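Plondlow kitchen corner, progress note for August
To: Braltness small grants desk
From: Griet Van Acker

Sorry this is in notes, wanted it with you before Monday's call.

Where we are. Kitchen corner is open. New white table in, old folding one gone (hinge went for good in July, we stopped pretending). Shelf above the sink is up and level. Second shelf not up. Wall there is crumbly, Willems came to look and wants longer anchors before he drills again. No extra charge for the visit.

Paper cups. This was the main line in your grant so I'll be thorough. Plastic ones are finished, last sleeve went at the June lunch and we haven't reordered. Paper ones come in two colors, gray and a yellow-green, both with a white rim. Bought 300 in all. Gray for the coffee side, green for cold drinks, so people can grab theirs and not end up with juice in a coffee-stained one. Works fine with the regulars. Newcomers take whatever is nearest, need a sign. Sign is on my list.

One complaint: the gray ones get hot to hold. Trying sleeves, 50 to start. If they don't get used I won't buy more.

Bottles. Small white ones with red caps, on the table with the cups. They get put back lying down half the time and then roll. Want a low tray with a lip for these, have seen one that would fit, not ordered yet. Labels also still to do, I'd like the big plain kind that can be read without glasses.

Clearing up. Biggest change for the better. Table is wiped and cleared at 4 pm every open day, cups restacked, bottles back to their end. Takes one person, used to take two and a lot of sighing. The rule is nothing stays on the table overnight. Mostly kept. Twice in August I came in to yesterdays cups, have had a word.

Trash: paper cups go in their own bin now. The bin is too small. It's full by lunch on busy days and then they go in with everything else, so I can't give you a fair figure on sorting yet. Bigger bin priced, see below.

Money. Table and first shelf paid, receipts scanned and in the Datuvex folder under "kitchen". Cups paid, receipt same place. Still open: anchors and fitting of shelf two, tray, labels, bin. I've set aside 100 for the bin and 30 for tray and labels together, both inside the orginal budget. Not asking for more.

Behind on: shelf two, sign, labels. On time: table, cups, clearing-up routine.

Next, in order. Shelf two as soon as Willems has his anchors. Bin. Tray. Then the sign, which I will do by hand if the printer is still down.

Need from you: an OK to move the shelf date back to the end of next month, and whether you want the receipts on paper too or if the scans will do.

Griet
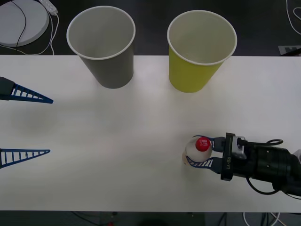 Gray and green paper cups and one of the red-capped bottles, kitchen corner table.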